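Gear assembly notebook, Kukstead bench
April 2023

Okay, picking up where the last entry left off, with the planetary gear task and the new way of chopping up the demonstrations. Short version: I like it a lot more than I expected to, and I'm going to keep going with it for the full run.

The old setup (the one I kept calling Moon in the folder names, sorry to whoever has to clean that up) trained one policy on whole episodes, start to finish. Pick a gear, carry it, get it over the pin, wiggle until the teeth line up, let go, next gear. It learned the carrying part beautifully and then fell apart on the wiggle. Makes sense when you look at how few timesteps the wiggle takes up! Most of an episode is just an arm moving through open air, and the loss doesn't care that the last few millimeters are where everything goes wrong.

So for Leltthorpe (new folder, new name, please use it) I cut every episode at the point where the gear gets close to its pin, and I weight the contact part by 6. That's the whole trick. Same network, same two arms, same wrist cameras, same teleop data. I went back through the demos by hand to mark the cuts, which ate up two afternoons and a truly embarrassing amount of coffee. We ended up with 3,907 segments after throwing out the ones where the cut landed in a silly place.

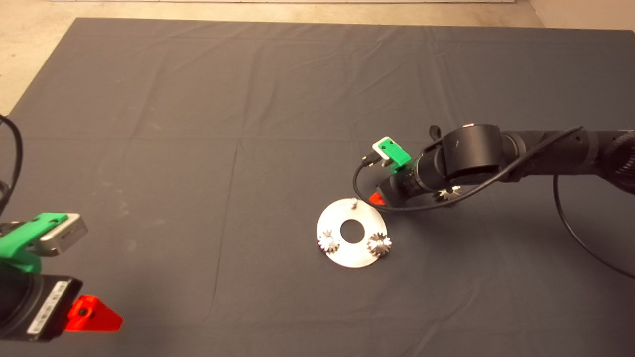
Why not just collect more demonstrations of the hard part? Extra demos would help, but they cost operator time, and reweighting the ones we already have costs one line in the config, so the cheap thing gets tried first.

Numbers from the bench, before I forget them. I ran 34 trials with the new weighting, and the third gear seated in all but 16 of them. The old policy on the same starting layouts was so bad that I stopped early, so there's no fair comparison yet and I don't want anybody quoting one. I'll do it properly once the layouts are fixed in a file.

What the failures look like: mostly the gear comes down tooth on tooth and the policy pushes instead of rotating. I tried adding a little wrist rotation noise to the training actions – it helped on one gear and made another one worse, so that's off again for now. There's also a glare problem. The wrist view washes out on shiny metal when the overhead light is on full, and I suspect the policy is reading the bright patch as part of the hole. Dimming the light seemed to calm it down, but I changed the exposure the same day (dumb, I know), so I can't say which one did it.

Other stuff. The Cillier logging script drops the first second of gripper position if you start it before the arms are homed. Home first, then start the logger. I lost a good batch to this.

Still to do: freeze the layouts, rerun the old policy on them, try weights above and below 6, and separate the light from the exposure. If the sweep looks sane I'd like to have the whole comparison done by June. Checkpoints are in the Leltthorpe folder, and the cut markers sit next to the raw episodes.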